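Skudbridge Repair Evenings: Frequently Asked Questions

What is a repair evening?
It is an open evening where you bring a broken thing from your home and repair it together with one of our helpers. You stay with your item the whole time. We are not a shop and we do not take things in to keep them.

Where do you meet?
In the old school building in Gudow, on the ground floor. Please use the door at the side, next to the bicycle stands. The front door is locked after 5 p.m. The hall has 3 steps. If you need the ramp, ring the bell and we come.

Do I have to make an appointment?
For small items no. For sewing machines and computers yes, as these take more time. You can write to us up to 50 days ahead.

What does it cost?
The help is free. Parts you must pay yourself. There is a box for donations by the coffee, and what comes in goes to tools, glue and insurance. Last winter we had to replace both soldering irons.

Which things can I bring?
Lamps, toasters, radios, clothes, toys, bicycles, small furniture. Also desktop computers and laptops. It should be possible for one person to carry it from the parking lot to the table.

Which things do you not accept?
Microwave ovens, gas heaters, and everything which is filled with fuel. Also no phones with a swollen battery. Please bring such a phone directly to the recycling yard and do not put it in the household trash.
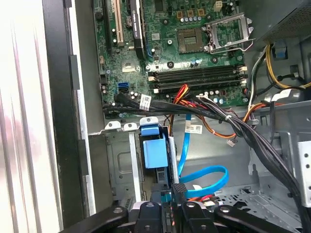 Text: Cestari

Can I bring a computer I would like to upgrade?
Yes, but please make first a copy of your files at home. We cannot do it for you and we are not responsible for lost data. If you want a new processor, check before you buy that it fits the socket of your motherboard. Many people come with a part which does not fit, and then the evening is over very fast. The pins in an open socket bend easily, so do not touch them with the fingers or with a cloth.

Do you have spare parts?
We have screws, fuses, plugs, cables, buttons, zippers and thread. Everything special you must order. The Pollock hardware store on the main street keeps a shelf for us, where you find vacuum belts and lamp sockets.

How long does one repair take?
We plan one hour for each visitor. If it is not finished then, you can come again next month with the same item. Please keep the loose screws in a closed bag with a label.

What happens if my item cannot be repaired?
You take it home again. We have no space for storage and no container for electric waste.

Can children come?
Yes, with an adult. At the soldering table they must wear glasses, which we have in small sizes too.

I would like to help. Must I be an expert?
No. We also need people for the welcome desk and the coffee. For work on electric devices there is a short safety training in February.

How can I reach you?
By the form on the contact page, or leave a message at extension 221. The mailbox of the school is number 64. We answer normally within one week, in the summer break it can be longer.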